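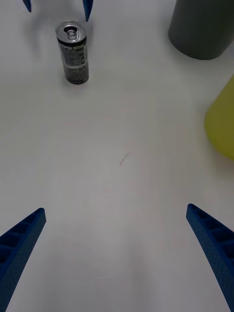 Unit 6: Demonstrating a Task by Remote Control
Course handout, Robot Teaching Laboratory
Instructor: Raíssa Holanda
Laboratory supervisor: Katherine Sánchez
Issued 2024-10-16

1. Purpose of the unit

Students will record demonstrations of a two-arm tabletop task and prepare them for training. The unit follows the lectures on guiding an arm by hand and assumes that each student has completed the safety briefing for the Derus station.

2. Two ways of showing a task

In hand guiding, the operator holds the arm and moves it through the task while the joint positions are recorded. The method is quick to learn. Its main drawback is that the operator's hands often appear in the camera view, where they will not be present when the robot later works alone.

In remote control, the operator moves a pair of leader arms and the working arms follow. The operator stands clear of the table. Contact is harder to judge by this method, and new operators tend to close the gripper too early or press down on the table.

3. The wrist view

During recording, students should watch the wrist view as well as the table. It shows the space between the fingers, and an approach that looks straight from the operator's chair may be well off center when seen from the wrist. An upright can is a useful first object: it is narrow, it tips easily, and a poor approach is plain at once. Reflections on its side change as the arm moves, so students should judge alignment by the outline of the can and its lid.

With two arms over one table, the other gripper may come into view from the far side. Agree before each recording which arm will grasp and which will wait. The waiting arm is to be held still -- small idle movements are recorded along with everything else and may be learned.

4. Procedure

Start the Pruvix recorder and enter the group name.
Place the objects as directed on the task card.
Open both grippers fully and return the arms to the start position.
Begin recording, pause briefly, then carry out the grasp at a steady speed.
Release the object, withdraw the arm and stop the recording.
Mark the attempt as kept or rejected before resetting the table.

Each group submits 173 kept demonstrations. Rejected attempts are not to be deleted, as they will be used in Unit 7.

5. Reading and submission

Read the Macedo lab notes, section 3, before the first session. The written report is due in December and should state the criteria the group used for rejecting an attempt. Station bookings are made through the laboratory office, Room 567.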